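Setham Dairy Growers Association
Minutes of the February General Meeting

3 min read | 9 shares | 0 comments

Present: Sorin Stojanovska (chair), Noémi Bodnár (secretary), Kęstutis Žukauskas, Tonantzin Nava, and members as signed in the attendance book. Apologies were received from Bình Võ.

The chair called the meeting to order at 7:05 p.m. The minutes of the previous meeting were approved as circulated, with the spelling of Liepiņa Farm corrected in item 4.

1. Milk collection schedule
Mr. Žukauskas reported on the change proposed by Arberg Creamery, under which farms on the Skaren road would move from daily to every-other-day pickup. Of the 62 member farms, nine do not have enough bulk tank capacity to hold two days of milk at spring peak. Members asked whether the creamery would share the cost of larger tanks. Mr. Žukauskas had put the question in writing and had not received a reply.

Moved by Ms. Nava, seconded by Mr. Žukauskas, that the Association request a delay in the new schedule until the affected farms have made arrangements. Carried.

2. Supper and tasting tables
Ms. Bodnár presented the plan for the annual supper. Tickets sold to date stand at 104. The menu will be beef and baked potatoes, with a cheese table supplied by members. Farms wishing to enter a cheese should give their names to the secretary before the next meeting.
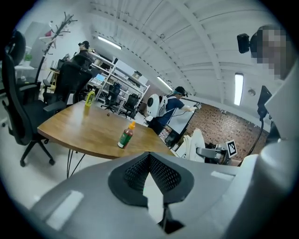
Hot sauce on the table.

Seating will be by road, as last year. The motion to keep the ticket price unchanged was carried with one vote against.

3. Calf rearing day
Ms. Nava confirmed that Liepiņa Farm will host the calf rearing day. The morning will cover colostrum testing and pen ventilation, and the afternoon will be given to weaning weights. Visitors must wear clean boots and use the footbath at the gate. Parking is in the lower field if the ground is firm; otherwise cars will be left at the Skaren road hall.

4. Fence repair at the sale yard
The chair read a quotation of $405 for replacing the rails on the north side. Approved for payment on completion.

5. Other business
A member asked that the hoof trimming list be posted earlier. The secretary will see to it. Mr. Võ's written report on heifer grazing was held over to the next meeting.

The meeting adjourned at 8:50 p.m.

Respectfully submitted,
Noémi Bodnár, Secretary

This site uses cookies to improve your visit. Accept | Manage settings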